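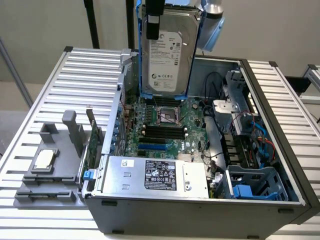 Notes page 2 of 32

Taking apart an office desktop: drives first, then the board

Start with the drive. It sits in a blue plastic caddy, so there are no screws to chase. Squeeze, lift, done. Say the caddy stays on until the label has been read and logged. Carmela has the log sheet if anyone asks.

Mention the Derelura batch: 181 towers, most of them Dell, all opened flat on their side. Pause for the question about wiping. Answer: Remo covers it after the break. 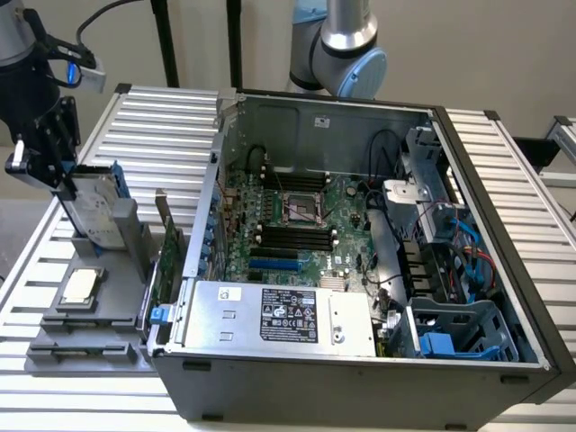
Next, processor and cards. The processor goes in its own holder, never in a box with the screws. Lever up, lift straight, hands off the contacts in the socket. Expansion cards come out by the bracket edge.

Power supply last. Point out the blue latch at the end of it. Don't open the supply itself, repeat this twice.

Memory: end clips outward, both banks. Skip if past 40 minutes.

Hand over to Eskil for sorting and weights.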